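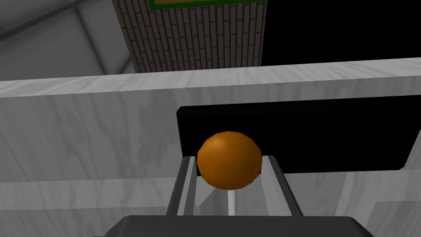 Dirceu Pimentel said the planner was lying again. He said it over the phone from Trasinach, with the window open and trucks going by, and Sani had to ask him to repeat it.

"It says the path is clear," he said. "Then the controller stops short and reports a collision. One of them is wrong."

Sani had the simulator up on the left screen and the log on the right. The log was 993 lines long. She had read it twice since lunch and had started on it a third time before he called.

"They read different maps," she said.

"They're supposed to read the same map."

"I know what they're supposed to do."

He waited. She scrolled up to where the planner loaded the room, then down to where the controller did. The same file name appeared in both places. The time stamps next to it were 60 seconds apart.

She had joined the Flostumville office in May, when there were four of them on the planning code. Now there were two, and one was on the phone. The others had moved over to the billing system, where the chairs were better. Their names were still in the comments. One comment, above the function that loaded the map, read: cache this, ask later.

"Who wrote the cache?" she asked.

"What cache?"

She read him the comment. A truck passed on his end – a long one.

"That was me," Dirceu said.

She turned it off. It took three edits and a restart, and while the restart ran she ate the rest of a cold sandwich over the keyboard and thought about her bus. The last one left at ten. Then the simulator came back up with the marble counter, the brick wall and the orange ball, and she moved the camera view over to the left screen.
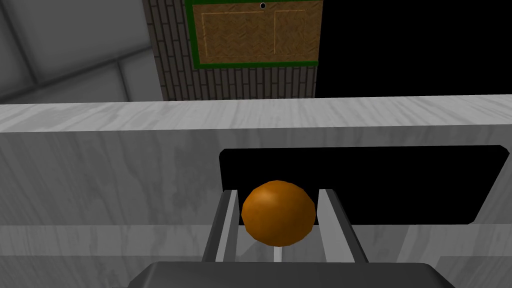
The gripper view in the simulator, with the counter behind the ball.

"Are you running it?" he asked.

"Not yet."

She opened both maps side by side and compared the numbers for the counter edge. They matched. She compared the wall. Those matched too. She could have started the run then, but she went through the rest of the list, down to the entries that never moved, and he stayed on the line without talking.

"You could have told me it was yours," she said.

"I didn't remember. I wrote it in a hotel."

"Which hotel?"

"I don't remember that either."

She laughed, and then she heard him laugh too, a little late because of the line. She put the phone on speaker, set it beside the keyboard and pressed the key. The first line of the new log came up, and she began reading it out to him.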